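The gripper that wouldn't let go
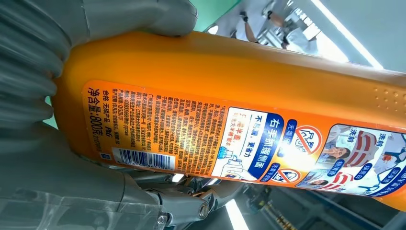 So what broke? A spring clip in the lower finger, a part small enough to lose in a carpet, and it left the hand stuck shut with the motor still pulling.

Gunārs Strazds tells me this over very strong tea in the Worarmont test hall, where he looks after the Florkex hands. He's cheerful about it now. In May he wasn't. "I was in the corridor when I heard it," he says. "A sort of creak, then a pop, and then someone shouting for a mop."

The pop was a full bottle of detergent. The hand had picked it up as normal, been told to open, and kept squeezing. The limit in the software was 115 newtons, and the log says it was never passed — which puzzled everyone for a week. I asked how a bottle bursts under a limit it's meant to survive.

"Because the sensor was on the wrong side of the break!" He laughs, a bit grimly. "It was measuring a finger that had stopped telling the truth. We had 157 good grips that morning, so who was going to doubt it?"

The part I hadn't expected was the emergency stop. Someone hit it within 5 seconds, quite rightly, and the power went off, and the fingers stayed exactly where they were. The Sakalauskas gearbox holds its position without power (handy if you're carrying something heavy, rather less so if it's somebody's thumb).

"That's what kept me awake," he says. "The soap was just soap."

There's now a manual release lever on the wrist, painted yellow, and the clips get swapped every 1000 cycles whether they look tired or not. Skusance, who make the clips, are trying a thicker one. Gunārs has the old one in a jam jar on his desk, and he got it out to show me before I'd finished my tea.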